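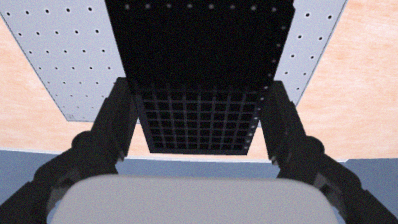

4.2 Running the grasp replay test

The replay test checks whether a policy trained in simulation still behaves when you nudge the scene. It usually behaves less well than its training curve suggested. Read section 4.1 first; Poppy Holroyd wrote it and she does ask.

1. Open the Stidstead config and set the episode count to 54. Fewer will run, but the results table will come out with holes in it.

2. Choose the wrist view. The policy was trained on that view alone and has no opinion about any other.

3. Set the pose offset to 2 mm. Leave lighting and texture at their defaults for the first pass.

4. Press Start and wait for the gripper to reach its pre-grasp pose. If the fingers close on thin air, stop the run and reload the scene.

Note: Dark objects against dark fingers give the segmenter trouble. Turn on the depth channel before you blame the policy – blaming the policy comes in section 4.5.

5. Repeat with the offset at 8 mm, then at 10 mm. Use the same seed each time.

6. Export to the Rultura folder. Success rate and final object pose are saved separately, and you need both. An object held at a silly angle still scores as a success.

CAUTION: Do not change the friction value between passes. The Mohammadi baseline was run at the default, and a grippier world makes any method look brilliant.

CAUTION: Exporting twice overwrites the first file without asking. Rename it, or learn to love the second result.

If a pass stalls, see 4.3, Contact solver errors.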